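Working from home with a desk in the bedroom — how do you stop in the evening?

Posted by Mernmont, Wednesday, September 26, 2018
32 replies · 1536 views · Share (7)

Hello all. Since July I am working from home four days in the week, and I would like to ask how other people finish their day. In the office it was simple, I took my coat and went to the tram. Now the desk is three steps from my bed and at ten in the evening I am still answering messages. My husband says I have become a lodger who pays with e-mails.

I have tried an alarm at six o'clock. I switch it off and continue. I have also tried to close the computer and put it in a drawer, but then I remember one small thing and take it out again.
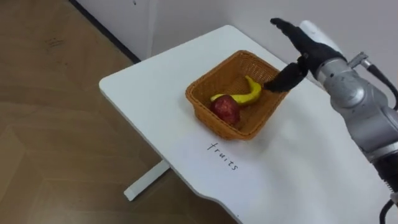 So my question is whether you have a fixed hour, or whether you stop when the work is finished. For me the work is never finished, I translate manuals and there is always the next one. I would prefer answers from people who also live in a small flat, please. I know that a separate room would be best, but we don't have one.

—

Hakim wrote:

Fixed hour, always. I did it the other way for two years and my back and my marriage both complained. I stop at half past five and walk to the bakery, even if I don't need bread. The walk is my tram.

The alarm fails because it is too polite. You need an appointment with another person.

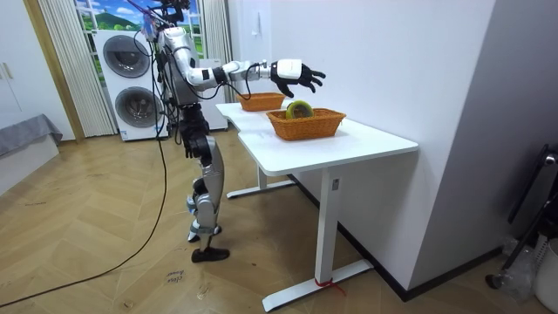
I would also take the work mail off your telephone today. If a customer needs you at ten in the evening for a manual, then he should have planned better.

Likes: 207

—

Fluvden wrote:

I must disagree with Hakim a little. A fixed hour is good if your customers are in your own country. Mine are in three time zones, and if I stop at half past five I lose the best ones. I work in the morning, I stop completely from two until six, and then I do two hours more. It suits me very well and I have long afternoons with my daughter.

What helped me was the table. I clear everything from work before supper, and I leave on it only things which have nothing to do with my job. When I see papers I think of papers.

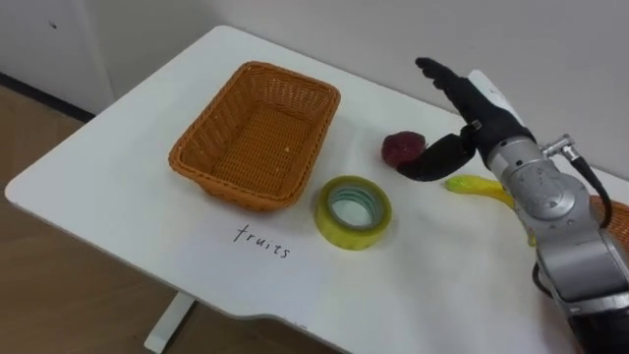 Basket and tape on the white table.

The basket was a present from my aunt, by the way, and I have been very happy with it.

Likes: 151

—

Hakim wrote:

Fluvden, two hours in the evening is exactly how it began with me. First it is two, then three. I don't say that you are wrong for yourself, but Mernmont wrote that she cannot stop, and for such a person a second shift is dangerous.

—

Fluvden wrote:

That is fair. I have always been able to stop, so perhaps I am not the right person to give advice here. But the clear table I would still recommend to everybody.

—

Vondovow wrote:

I read all your answers with interest. We have one room and a kitchen, so I know the problem. I wrote down my evening routine for a colleague last winter and I copy it for you, with small corrections:

1. Write on paper the first task for tomorrow. Only the first one, otherwise you start to plan the whole week.

2. Send the last message and say in it when you will be back. People accept this much better than I expected.

3. Put away the chair. I mean it — I carry mine to the kitchen, where we need it for supper anyway.

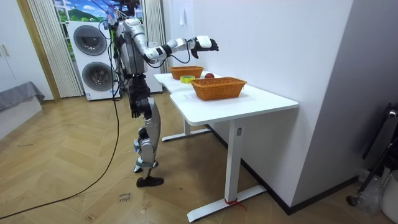
4. Change your clothes. I laughed at this when I read it in a magazine, but a different pullover is enough.

5. Do something with the hands for a quarter of an hour. I peel potatoes.

I forget number four quite often. Number one I never forget.

—

Mernmont wrote:

Thank you, this is very useful. I will try the paper and the chair this week, and I have asked my neighbour if she would walk with me at six. She said yes, but only when it is not raining. The mail is still on my telephone, Hakim, please don't be angry.

—

Hakim wrote:

I am not angry. Buy an umbrella for the neighbour.

Contact us | Forum rules | © 2018 | Back to top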